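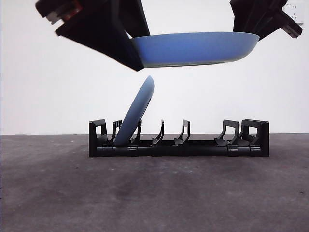 Gallery: Care and Setup of the Plate Handling Cell

February
By Refilwe Modise, Technical Services, Wundum Laboratory

This website uses cookies to remember your settings. Accept | Manage choices

The plate handling cell at the Wundum Laboratory is operated by the Plisness program and maintained by Technical Services. The cell moves dinner plates between the work surface and a black dish rack, and it is used by research groups from both the Wundum and Grerkcombe sites. This gallery accompanies the revised maintenance schedule, which took effect this month. It is intended for staff who book time on the cell and for those who share in its upkeep.

The schedule was prepared by Tshepo Gumede and Ha-rang Yang. Questions about the mechanical sections should be directed to Mr. Gumede. Questions about calibration and software should be directed to Ms. Yang.

Plate held over the rack

The two fingers clamp a light blue plate by its rim, level above the rack, while a second plate of the same color stands tilted in one of the left slots. The height at which a plate is carried across the rack is a fixed setting in the cell program and may not be changed by individual users.

Carry height is measured from the top of the tallest rack support to the lowest point of the held plate. Technical Services checks it each time the rack is removed for cleaning, and again whenever a new plate type is introduced. Groups bringing their own plates must leave one of each type with Technical Services before their first session. Plates with a chipped rim are not accepted.

The rack is not bolted down. Its position is recorded from both end supports, and the operator is to confirm these two measurements at the start of every booking. A rack that has moved is to be set back by hand with the arm stopped. Users are asked not to correct for a shifted rack by editing the slot positions, as was done on several occasions last year. The edited positions remained in the program after the rack had been returned to its place, and the following group lost most of a morning finding the fault.

Finger inspection

Both fingers are inspected after every 100 placements. The inspection covers the gripping edge, the tip, and the fitting where each finger joins the mechanism. Fingers are replaced as a pair after 2,000 placements whether or not wear can be seen. Replacement pairs are kept in the Mabuza store, second cabinet, and are signed out in the paper log. A pair that has been taken out of service is to be marked at the root end and placed in the returns bin. It should not go back into the cabinet.

Fastener sizes and tightening values are given on the card inside the cabinet door. Marthinus Kruger revised the card when the present finger mounts were fitted, and earlier copies should be destroyed. The electronic copy on the shared drive carries the same values.

Approach to the plate rim

For a plate lying flat in front of the rack, the arm comes down from the side at a slant with the fingers spread, and the rim is taken between them. One tip is above the inner edge of the plate and the other is just beyond the rim, close to the work surface. The cable loops out from the top of the gripper assembly and back in near the motor. 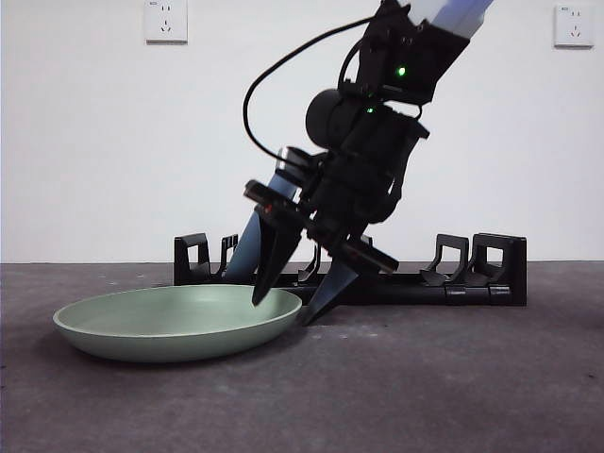
The approach angle is set during calibration and is stored separately for each plate type. Calibration is carried out with the cell at its lowest speed and with one person at the stop button for the full length of the procedure. The steps are as follows.

Place the reference plate on the marked point and confirm that it sits flat.

Bring the arm to the approach position and open the fingers to the width listed for that plate.

Lower the gripper until the feeler gauge passes under the outer finger with light resistance. Record the height.

Close the fingers on the rim at reduced force, lift, and check that the plate remains level. If it tips, repeat from the approach position. Do not adjust the force setting to compensate.

Return the plate to the marked point and save the position under the plate name, with the initials of both people present.

The full procedure is document 13 in the cell handbook. Ms. Yang holds a short training session at the start of each month for staff who have not yet calibrated the cell, and attendance is required before a person may be listed as a lead operator.

Cable care

The cable at the gripper is checked by hand at the weekly service, with power off. The loop must be free to move through the whole working range of the arm without pulling tight and without reaching the fingers. Ties may not be added to shorten it. In the period before the present schedule, a tie placed too near the connector led to an intermittent loss of signal, and Kagiso Gumede replaced both the cable and the connector. The cell was out of service for 2 working days.

Any user who observes a loss of signal should stop the cell, note the position of the arm in the fault log, and leave the arm where it is until Technical Services has seen it. Restarting the cell removes the position record.

Cleaning

The fingers are wiped with a lint-free cloth and the cleaning fluid supplied. Other solvents are not permitted. The work surface is swept and then wiped with a damp cloth at the close of each booking, and the rack is lifted out and washed at the weekly service. Dish soap is acceptable for the rack and the plates, provided that both are fully rinsed. Soap film on a rim was the cause of two dropped plates recorded in the log for the previous quarter.

Plates are to be dried before they are used in the cell.

Bookings and fault reports

Bookings are made through the equipment calendar. The weekly service occupies the cell until 2 p.m. on the day shown in the calendar, and that time cannot be released to users. Fault reports submitted through the online form are reviewed by Mr. Kruger, who will reply with a repair time or a request for further information. Groups visiting from Grerkcombe should include the name of their local lead operator.

Contact Technical Services | © Wundum Laboratory. All rights reserved. | Back to top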